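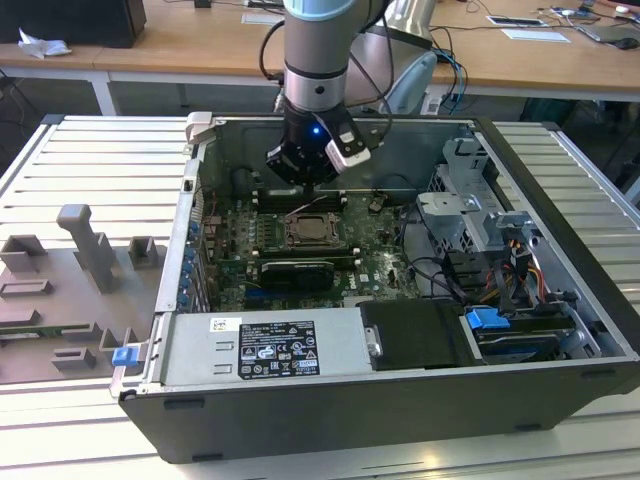

Sisex Bench Arm – for PC strip-down and refit

I've run the refurb bench at Havlíček for 15 years, and my wrists know it! The Sisex arm bolts to a slotted table and does the fiddly reaching inside towers while I check boards and sort the parts that are worth keeping. We get through almost 400 machines a month now, and Shamim Mirani has moved over to testing, which she'd wanted for ages. Comes with gripper, camera module and 3 days' training. Fixture plates are extra – ask for the Zillmont set.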